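Two arm kitchen setup, Vistolska kit - review after first full stretch
Posted Thursday, October 22, 2020

Quick one as I've got the budget sheet open and people keep asking if they should buy this. Short answer, maybe, depends what you've already got and how much faffing with cables you can stand.

What we bought: the Vistolska pair, two arms, two grippers, base mounts, the lot. Job is dishes. Ordinary plates, ordinary kitchen, stone worktop, single sink. No test bench, no painted blocks. Wanted to know what it costs to get arms doing a real chore before the November round, when I have to put numbers in for another set.

Looked at the Noltard as well. Cheaper on paper. Then you add the grippers (seperate), the mounts (separate again) and the cable set, and the gap mostly went. Vistolska quote was one page, liked that.

Delivery fine. Four boxes, heavy, get help. Took us 4 days from boxes to first movement. Brochure says one afternoon. Not a chance.

The good:
Reach is decent. From the cabinet side it gets over the front edge and down into the basin without daft contortions, which was my main worry. Measure your worktop height first though. Ours was lucky.
Gripper fingers slim enough to go in between plates leaning on each other.
Joints feel solid. No slop that I could find by hand.
Quiet enough to have a conversation over.

The not so good:
Cables. Gripper cables are on the outside and they loop about wherever they fancy. Near a sink I don't love that. We've budgeted for sleeving, 80 quid, should of been in the box.
Manual is thin. Mounting section is okay, everything after is a drawing and good luck.
Spare fingers only sold in packs of 44. Who needs that. Split a pack with another group if you can.

Dishes at the sink, both arms on:
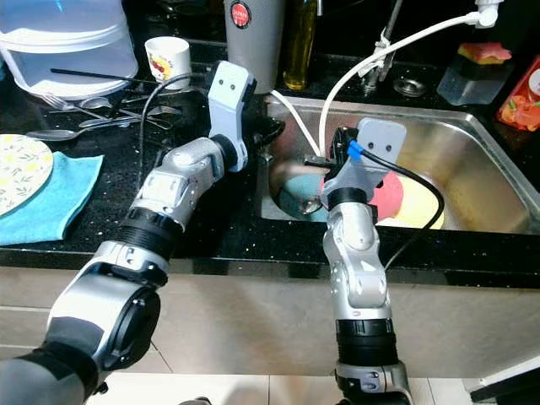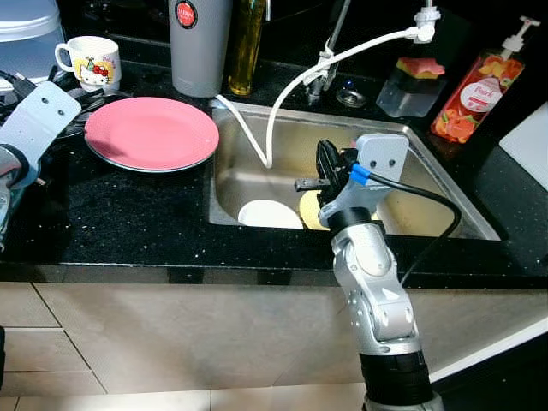
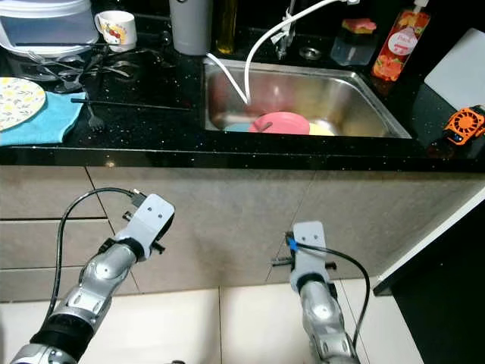 Both arms at the worktop in all three, pale yellow plate in the sink each time.

Now money, as that's what you came for. Arms are the big line and everybody plans for that. The bits round the edge are what got me. Things I left off the first sheet:

- sleeving and clips, see above
- insurance for anything near water. Ask early, ours took ages
- somewhere to run it. A kitchen you can hog for weeks is not free even if it's down the corridor
- plates. Get a mix of colours, plain and patterned, cheap ones, and more than you think
- cutlery, same. Spoons and forks and chopsticks are a different problem from plates, plan time for them seperately
- a person's hours. Resetting the sink between goes is dull and somebody has to be paid for it

Extras came to 564 in the end, not counting hours. I'd put in double that and be pleased if it's under.

Mounting. We went with the Fedoruk base. It's fine. Heavy, stays put on tiles. The Skekeck stand is nicer to adjust but costs more and the lead time was silly when I asked. If your counter height changes between sites get the Skekeck and wait. If you're staying in one kitchen, Fedoruk, save the cash.

On planning: don't clear the worktop to make it easy. We did that the first week and it told us nothing useful for the spend. Leave out the oil, the mugs, the washing up liquid, the sponge. A tidy counter gives you a tidy budget and then a real kitchen eats it.

Also book one arm's worth of downtime. One will be off while you're sorting something, and you want jobs lined up that only need the other. I hadn't, lost most of a week.

Support. Emailed twice. First answer next day, good, proper answer from somebody who knew the thing. Second one took a lot longer and was basically "see manual". So mixed. Noltard's sales people rang me back faster but that's sales innit.

Would I buy again? Yes I think so. Have put a second pair on the November sheet, with the sleeving and spare fingers on it this time. If they quote me the cables seperately I'll be cross.

Value 3 out of 5. Build 4. Paperwork 2, being kind.

Will add a bit about the wrist once I've had it longer. Got a question on the mounts, stick it underneath and I'll get to it when I can, busy till the forms are in.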